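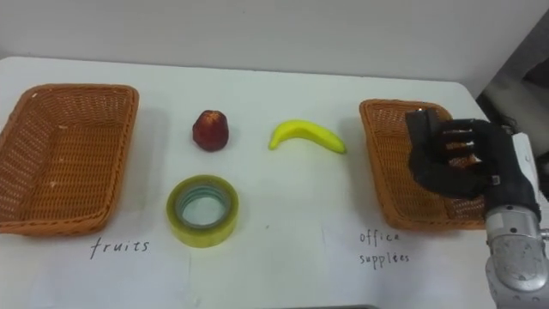 Section 4. Setting the Pantry Inventory Scale

The Rodoler shelf scale records the weight of stored food and reports it to the Hiso display. Complete this section before adding items to the inventory.

1. Place the scale on a level surface and turn the two front feet until the bubble is centered.
2. Connect the power cord. The display shows 1048 while the scale starts.
3. Press and hold ZERO until the number clears.

Caution: Do not press down on the plate while the scale is starting. A false zero will affect every later reading.

4. Set the 200 gram check weight on the plate and press SAVE. 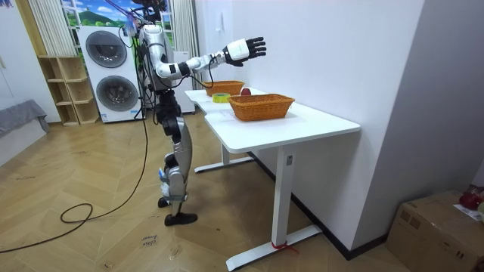
Can the scale be used without the display?
Readings are kept in the scale for 41 days and are sent to the display when it is next connected.

5. Weigh each container while it is empty and store the result under TARE – one entry for each container.
6. Enter the name of the item and the lowest weight at which a reminder should appear.
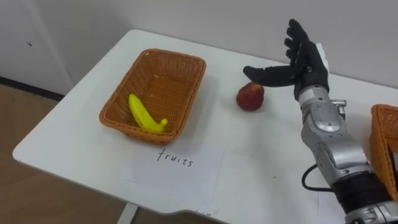
Page last changed: Jul 12, 2022 (S. Nwachukwu)

Note: Fresh produce loses weight in storage. For these items, set the reminder slightly lower than for dry goods, and clear the entry when
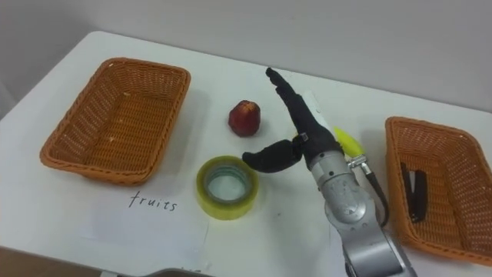 the last of the item has been used. Entries that are left open remain in the weekly list and may be ordered twice.

7. Press HOME to leave the setup menu. To repeat the zero setting later, begin again at step 3.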